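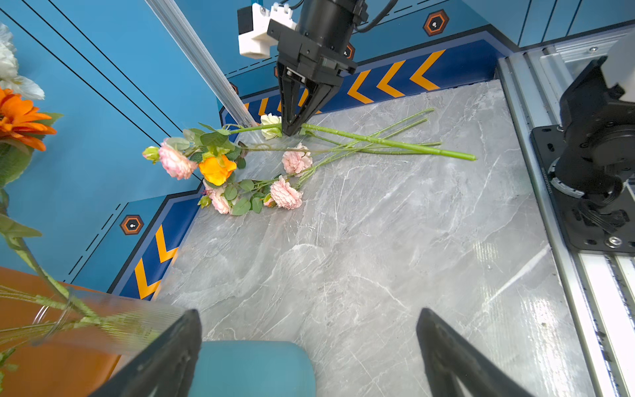 Can a machine do the flowers yet, or any of the other fiddly jobs?
Reading time: 5 min

Posted by Songül Karabulut

Hello all, long-time reader, second-time poster (the first was about my boiler, thank you to everyone who talked me out of taking the front off it).

I run a small guest house in Drindbridge, nine rooms and a breakfast room, and I do most of the work myself with a bit of help at weekends. My nephew is very keen on robots and keeps telling me that in a year or two I'll be able to buy one with arms that'll do the beds, the breakfast things and the vases. The vases are what got me thinking. Every room has one, plus a big one in the hall, and they're all artificial flowers now because I got fed up with changing water. But they still have to come out, get dusted, have the stems bent back into shape and go back in looking like somebody cared. It takes me most of a morning and I'd hand it over tomorrow!

So I'd like to know, from people who have been near these machines and not just watched the clips: what can they do in a house or a small business right now? I mean picking one rose out of a bunch and putting it in a vase without knocking the vase over. Folding a towel. Wiping a table that has things on it. I already have one of the round floor ones and it's fine apart from the tassels on the landing rug, which it eats.

I'm not after a toy and I'm not made of money, but I'd put something aside if there was a proper machine coming. Or should I just buy a better duster and stop listening to my nephew?

Songül

Posted by Elisa Ferri

Hi Songül, I can help a bit with this one. I spent five months as a technician at Shao, where we had two-armed machines on benches doing exactly this sort of tabletop job, and I still do odd days there. So I've stood beside them for a lot of hours, often with a cup of tea going cold.

Your flowers are a really good question and harder than the towels, I'd say. Think about what you do when you pull one rose out of a heap. You take hold somewhere down the stem, you feel that a leaf has caught on the next one, you give it a little twist and a shake, and your other hand comes in to hold the rest down. You haven't thought about any of that. The machine has two fingers on each arm and it mostly goes by what its cameras see. When it closes on a stem, the fingers themselves can be hiding the very bit it needs to look at. And if there are two green stems lying side by side, it may well get both. Then up comes half the bunch, all hooked together by the leaves, and if it's not been shown what to do about that it'll cheerfully carry the lot over to the vase.

Then there's the vase. Clear glass is a pig for cameras. We had a lot of trouble with it, the arm would come down short or wide, and a narrow neck gives you hardly any room to be wrong in. Artificial stems are at least tougher than real ones, you can pinch them quite hard, and they have wire in them so they keep their shape. Real tulips I wouldn't even try.

What did go well: putting cups on a tray, sorting cutlery, moving things into a box, wiping a clear surface. Folding a flat towel went well if it started off flattish. On one job that we had nicely tuned, with the same table and the same objects, I logged 83 good goes out of a hundred. That sounds lovely until you think of it as your breakfast room, where the other seventeen are a cup on the floor or a spoon in the jam. And if I moved the table lamp, it got worse straight away. I used to get quite cross with it.

The way they learn, at least where I was, is that a person works the arms by hand, over and over, and the machine is trained on the recordings. We'd do up to 400 goes at one task before it was worth testing. So when your nephew shows you a clip, ask him how many tries it took, whether someone was driving it at the time, and whether it had ever seen that vase before. Ask if the clip's been speeded up as well, there's usually a little "4x" in the corner.

For a guest house, I'd look at dull single-purpose machines. A decent dishwasher with a cutlery drawer does more for you than any arm I've worked with. Keep the round floor one and tuck the tassels under with a bit of carpet tape.

For dusting the flowers, by the way, my mum puts hers head down in a pillowcase with a handful of salt and shakes it. Try it with one you don't like first!

Elisa

Posted by Lostier

Robots are a con. My brother-in-law had a window one, the Sillau, and it fell off. Get a cleaner in for a couple of hours a week, cheaper and you get a chat.

Songül Karabulut replied:

Thank you both. Elisa, that's so useful, and I've sent the bit about the clips to my nephew, who has gone rather quiet. I did the salt and pillowcase thing this morning with an old peony from room two and the dust came off beautifully, though there's now salt in the middle of it that I can't get out. Any ideas? Would a hairdryer on cold do it, or will the petals go?

Lostier, I'd love a cleaner. If you know one in Drindbridge who's free before eleven, please send them my way.

Elisa Ferri replied:

Cold hairdryer is fine, hold it upside down while you do it. Keep it off the warm setting if the petals are glued on. And use coarser salt next time, I should have said. Mum uses the stuff for the grinder.

Contact us | House rules | Copyright the posters and this site | Back to top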